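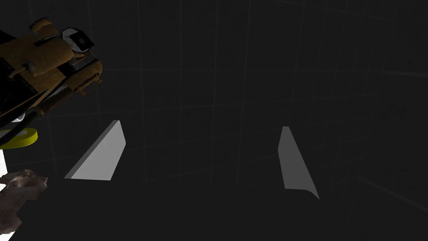
Granero Neighborhood Network, minutes of the January meeting

The meeting opened at 6:30 p.m. with Rui Carvalho in the chair. Rui thanked everyone for coming out on such a raw evening, and thanked the Condori bakery for the rolls, which went quickly.

The minutes of the previous meeting were read and accepted, with one correction: the password workshop was held in the library annex and the main reading room was never booked.

Phishing texts. Rui reported that 538 members have now signed up for the scam alert list, and he was plainly delighted. Several people told us about the fake parcel messages going around, and we had a long and very friendly talk about how real they look (the one with the customs fee fooled more of us than cared to say so!). Agreed to send a short warning to the whole list, in large type, with the number to call.

Member database. The old spreadsheet will move to Trovari before spring. There was some worry about who would hold the login. After a good deal of back and forth it was agreed that two people will have access, both using two-step sign-in, and that the shared password taped inside the cupboard door will come down tonight.

Backup drive. Pidolus has quoted $3,181 for a new server and a year of support. Most felt this was more than we need, kind as the salesman was. Rui will ask for a smaller quote without the server. Held over.

Spring workshop. Eight places are still open for the session on spotting fake websites. Please bring your own laptop and charger, and do bring a neighbor.

Any other business. A request for a louder microphone was noted with sympathy.

The meeting closed at 8:10 p.m.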